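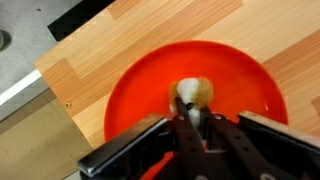 Wrist camera view: gripper closed on a plush toy over the orange plate.

Gripper Release Fault: Frequently Asked Questions

What is the release fault?
On some Vrettos arms, the gripper stays closed after it gets the open command. The controller reports the fingers as open and the arm moves to its next position with the object still held.

Which units are affected?
Arms with the Ginik gripper running controller build 3667. Earlier builds do not have the fault. The build number is on the status page, under Controller.

What causes it?
The build changed how the controller handles a low-force grip. With soft objects, the force reading can settle near zero while the fingers are still pressed into the material. The controller takes that as a completed release and cuts power to the finger motor before it has moved.

Does it happen with hard objects?
We have not reproduced it with hard objects. In our bench test we ran 200 pick-and-place cycles with plush toys and got the fault 5 times. A further 100 cycles with wood blocks gave none.

Is it dangerous?
It can be. The motor may restart when the next command arrives, and the fingers can open or close without warning. Keep your hands away from them, even if the status page says the gripper is open.

The gripper is stuck closed right now. What do I do?
Press the emergency stop and switch off power at the base. Wait for the controller lights to go out. Turn the release screw on the gripper housing counterclockwise until the fingers loosen, then take the object out. Do not pull on the object first — this has bent finger mounts.

Can I keep running until there is a fix?
Yes, with hard objects only. For soft objects, go back to the previous build from the Laltine download page.

Do I need to recalibrate afterward?
Only if you used the release screw. Run the finger zero routine with nothing in the gripper.

My recorded runs show "release OK" but the object was still held. Can I correct the logs?
Not automatically. Check the wrist video at the end of each run and mark the bad ones by hand. The Dreltow log viewer can filter by build number.

When will a fixed build be out?
We expect it in November.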